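# Unit 9: Reading the Weekly Link Roundup

Course notes, Entertainment and Online Media, Haltadcombe College
Revised Saturday, April 10, 2021

## Purpose of the unit

A roundup is a short post that directs readers to material published elsewhere, most often film news, trailers, interviews and lists. Students will be asked to identify its parts and to write one of their own. The assigned reading is the Cordier packet, which reprints 40 roundups from entertainment sites of different sizes.

## Terms

- **Lead item:** the link placed first, usually the most recent news.
- **Blurb:** the one or two sentences that introduce a link.
- **Credit:** the name of the site where the story first appeared.
- **Filler:** a link included to reach a set number of items.

## Selection and order

Editors seldom link to everything they have read in a week. The Serkedwood samples in the packet show a common pattern – casting or release news first, a long interview in the middle, and a light item at the end. The longest sample runs to 591 words, and readers may find that its final links receive very little explanation.

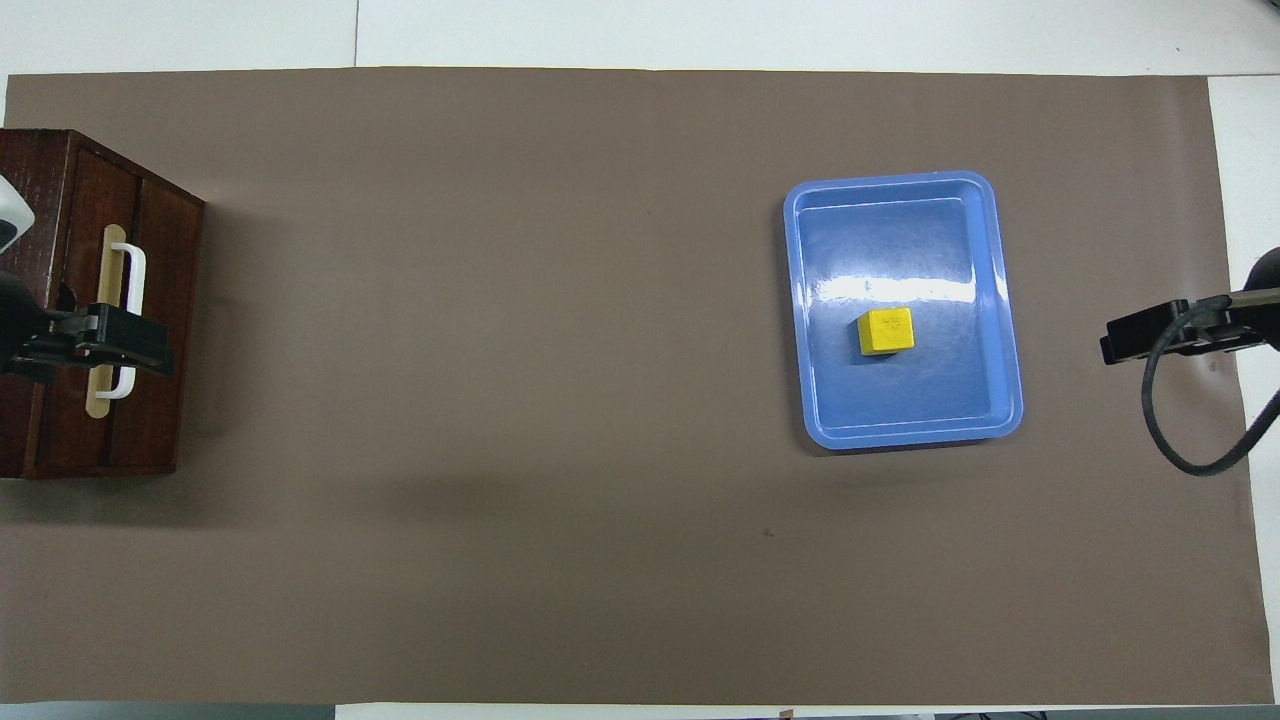 Layout affects how a roundup is read. A blurb set close to its link is understood as belonging to it, while a blurb that floats between two links may be attached to either. Students should plan the page on paper before typing. A large sheet laid over most of a tabletop, like the brown one shown, allows every item to be written on a separate slip and moved until the order is settled. The slips should then be numbered and copied out.

## Crediting sources

Each link must go to the original report. If a site has only repeated a story, the student is expected to follow its links back to the first publisher. The Clidville sample fails on this point: 2 of its items lead to pages that repeat a trailer announcement without naming a source. Quotations in a blurb should be kept short and marked as quotations.

## Assignment

Write a roundup of nine links on film or television. Each blurb should state what the linked piece is and give one reason to read it. Headlines may be shortened – their meaning may not be changed. Submit the roundup with a separate list of credits by the first class meeting in June. Late work is accepted only with prior approval from the department office.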